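Home Diary Passes Kit Links

2/4/21

What a night! I had all but given up on it. The cloud sat over Amstead until teatime and then simply slid off to the east, and by the time I'd got my coat on there were stars right down to the roofs. The Matau came up out of the west exactly when the list said it would, brighter than I've ever had it, and took the best part of three minutes to cross (I forgot to start the stopwatch, as usual). That makes 36 passes logged from the back step!

Two more satellites went over before I came in, both faint, one of them tumbling I think – flash, long gap, flash. I've written down the times and will go through the catalogue at the weekend.

And the launch is back on! Flarnach have put the new crew flight in July, which means a docking we might even catch in twilight, the two lights chasing each other along. I've read the whole mission plan, all 265 pages of it, and loved every dull table.
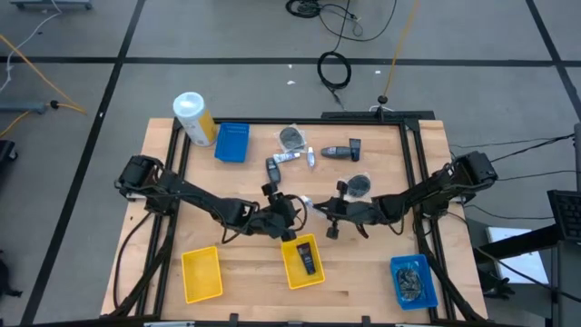 Effiong wrote back tonight that July is hopeful at best, that the twilight hardly ends by then and I'd do better to watch for the undocking in the autumn. Fair enough, but I'm setting the alarm anyway. Must oil the tripod head, it squeaks.

Back to top | Contact | © Amstead Sky Diary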